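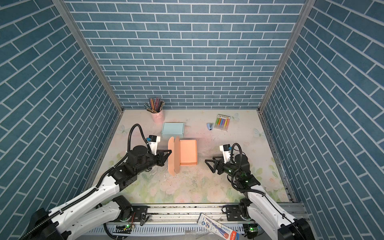 Coloured pencils in a pink metal holder, and a light-blue box with the lid closed.

Cluveo Guide to Manual Photography, second edition
Review by Parvathi Arumugam

I bought my first serious camera two years ago, and for most of that time I left the dial on the green automatic position. The manual which came with it is 408 pages on a disc, and I have opened it perhaps five times. So when the small publisher Cluveo brought out a new edition of its guide for beginners, I ordered a copy in August and worked through it slowly, one chapter per week, with the camera on the table next to the book.

It is written by Teodoro Cisneros and Brisa Gallegos, who teach evening courses in Husville. You can feel the classroom in it. Each of the 14 chapters begins with a question that a student once asked them, and some of these questions were exactly mine. Why is my picture of the cake yellow? Why does the camera refuse to take the photo when I press the button? I had been ashamed to ask the second one in the shop.

The book has 200 pages, it is printed on thick paper and it stays open when you lay it down. This is more important than it sounds when you have only two hands and one of them is holding a camera. The type is large. The index is good for the first half of the alphabet and then it becomes thin, I do not know why. I looked for "tripod" and it was missing, although there are four pages on tripods in chapter nine.

The part about exposure is the best I have read. The authors do not start with the famous triangle. They first let you change only the aperture for a whole week, then only the shutter speed, and the ISO comes last. I was impatient in the beginning and wanted to jump forward, but I am glad that I obeyed. By the third week I could guess the aperture for my kitchen window before I looked at the meter, and I was usually wrong by one step only.

Chapter six is about light in the house. There is a long exercise with one lamp and a sheet of baking paper, and I did it on three evenings with an egg, a glass and a shoe. The egg is difficult! The book asks you to write down the distance of the lamp each time, and I recommend to do this really, because the next day you will not remember. The white balance section follows directly after, and it helped with the yellow cake.

I was less happy with the chapter on focus. The names of the autofocus modes are different for every maker, and the authors decided to use their own neutral names, for example "follow focus" and "wait focus". The idea is fair, but there is no table which says what these modes are called in the menus of real cameras. I needed a complete evening with my manual to find out which was which. Consuelo Bermúdez from our photo club has the first edition and she says that it had such a table at the back. I cannot understand why it was taken out.

Video receives three pages, and they could be left out too. If you want to film, buy another book.

The example photographs are mostly by Yesenia Rosales. I liked them because they are not all taken on mountains. There is a bus stop in rain, a grandmother's hands, a very ordinary dog. Under each picture stand the settings and also one sentence about what she would do differently today. On page 143 she writes that she should have taken two steps to the left, and when I looked at the photo again I saw the lamp post growing out of the man's hat. Since then I find lamp posts in half of my own pictures.

Some photographs are printed too dark. In the chapter on night pictures I could not see the difference between two examples which are supposed to be very different, even under a strong lamp. I wrote to the publisher and received a friendly answer with a link to the files. On the screen the difference is clear.

I also had for comparison the Lo Presti pocket guide, which a colleague lent me. It is cheaper and it fits in the camera bag, and for looking up one thing outdoors it is quicker. But it explains almost nothing, and I think I would not have learned from it alone. People who already know what a stop is may prefer it.

My copy came from the Dolness bookshop, well packed, with one bent corner. The binding has survived the kitchen so far, although chapter six now has some egg on it.

Good: exposure chapters, indoor exercises, honest notes under the photos, lies flat.
Not so good: focus mode names, weak index, dark printing in the night chapter.
My mark: four out of five.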